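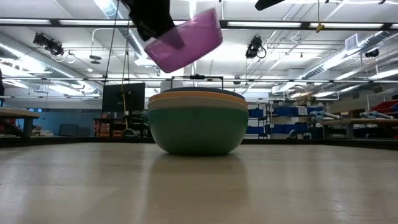
Commentary and Broadcast > Headsets

Plirnlow Jeron 300 Commentary Headset

The Jeron 300 is a wired, double-sided headset for match commentators and sports podcasters. It is made for press boxes, gantries and touchline positions where crowd noise is a problem, and is used mostly by college and club broadcasters covering football, rugby and basketball.

The microphone sits on a bendable boom that fits either side. Lift the boom past the top stop and the mic mutes, with a click you can feel through gloves. Each ear has its own volume wheel, so you can keep the producer in one ear and your co-commentator in the other.

What you get
Jeron 300 headset
Detachable 2 m cable, XLR and 6.3 mm jack
Two foam windshields
Spare pair of ear pads
Soft carry bag

Specification
Microphone: dynamic, cardioid
Headphones: closed back
Weight without cable: 406 g
Cable connection at headset: locking mini XLR
Boom rated for 2,000 bends

The headset does not need phantom power. It works with the Zinov two-person commentary box and with most mixers that have a mic input and a headphone output. It will not plug straight into a phone or laptop - you will need the Shokri USB adapter, sold separately.

Ear pads and windshields are wearing parts and are not covered by the two-year guarantee. Replacements are kept in stock. Wipe the boom with a dry cloth after use in the rain and let the pads dry before putting the headset back in its bag.

Order code: 845
Delivery: 3 to 5 working days
Page updated 6/12/24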